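From: Urho Mustonen
To: Skulham Community Choir list
Subject: Re: [skulham-choir] August program, and that bridge

Hi all,

Darius Lazăr wrote:

> Can we settle the running order before Tuesday? I've got Veres
> opening and Brudent closing the first half, but the altos tell
> me they'd like a breather between the two. Also, are we
> clapping on two and four in Bovov or leaving it to the band?
> Last time the back row had its own ideas.

Oh, leave the clapping in, please! I was standing beside the organ at the last run-through and when the whole room landed on that second chorus I got goosebumps right up my neck. Two and four, everybody, and if you lose it just stop and come back in with your neighbour.

I'm all for giving the altos their breather. What if we put the quiet hymn third and let the basses carry the first verse on their own? They've been working like mad on it (I can hear them in the parking lot) and it would suit the key change into Brudent beautifully. Darius, you'd only need to hold that last chord a bit longer while people turn pages.

The bridge in Brudent starts at bar 37, for those still working from the old photocopies, where it's marked as 49. Please fix your copy in pencil. The sopranos hold the top note for the full 5 beats and then drop to a hum. It feels endless the first time, and then you never want it to stop. I've had the recording on in the kitchen all week and my favourite bit is still the tenors sneaking in underneath.

Robes: let's go plain black and add the colour with scarves. I've got a bag of scarves at my place and will bring the lot.

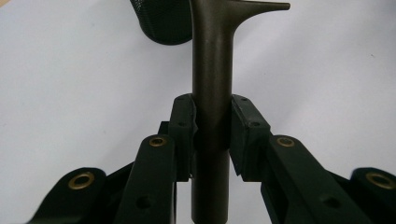 Dark metal rod with a side arm, black mesh behind

Doors are open from 6:30, and we'll warm up as soon as there are enough of us to make a decent noise. If you have a friend who sings in the car and swears they can't sing, bring them along. Two of our best altos started that way.

One more thing, the lyric sheets for Veres have a typo in verse 3. It's "rise", and I know half of you have learned "rinse" by now. Sorry!

See you Tuesday,
Urho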